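4. Storage and stated tidiness in the Clomedside flats

4.1 Setting and sample

The claim that more built-in storage makes for a calmer home is repeated so often in housing guidance that it is seldom tested. We looked at it in Clomedside, where two landlords, Cisia and Puta, let flats of much the same size and age but fitted them out differently. Cisia put full-height cupboards in the hallway and main bedroom. Puta left both spaces bare and let tenants bring their own furniture. Tenants of 234 flats returned the first questionnaire and 230 the second, which was sent in March. The four that dropped out were all Puta lets.
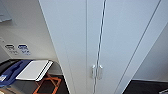

Figure 3. Tall white cupboard doors with paired silver handles.

4.2 What tenants said

Cisia tenants gave their homes slightly higher marks for tidiness than Puta tenants did. We would not make much of this. The question asked people to rate "how tidy your home usually is", and there is no reason to think that two households mean the same thing by it. A person with closed doors to put things behind may be rating the doors. Several answers in the free-text box suggest as much: one tenant gave the top mark and then wrote that the bedroom cupboard could no longer be opened safely.

The earlier Saliba survey, on which the landlords' own brochures lean, used almost the same wording and reported a strong link between cupboard space and satisfaction. It did not ask how long people had lived in the flat. When we split our answers by length of stay, most of the difference between the two landlords sat with tenants in their first year. Among those who had stayed longer, the marks were so close that we could not tell the groups apart.

It is possible that fitted storage helps people settle in and then stops mattering. It is also possible that households unhappy with either arrangement had moved out before we reached them. Our data cannot separate the two, and neither could Saliba's.

4.3 The home visits

We visited 35 of the flats to check the answers against what was kept where. Tenants chose which cupboards to open for us, so the visits probably flatter everyone. Even so, the match with the questionnaire was poor. In 12 flats the visitor's mark for tidiness differed from the tenant's by two points or more on a five-point scale, and the gaps ran in both directions.

The visits did throw up one matter that the questionnaire missed. Tenants of both landlords complained less about the amount of storage than about its depth. Deep shelves were said to swallow things, and duplicates of tape, batteries and light bulbs were a common grievance. Whether shallower shelves would cure this is another question. The Puta tenants who had bought shallow units of their own made the same complaint about their kitchens, where the cupboards were the landlord's.

4.4 Limits

Rents differed between the landlords and we were given only the bands. We also have no record of what tenants owned when they moved in, so a household with few belongings counts the same as one with many. Until that is measured, the advice to fit more cupboards rests largely on the opinion of those who fit them.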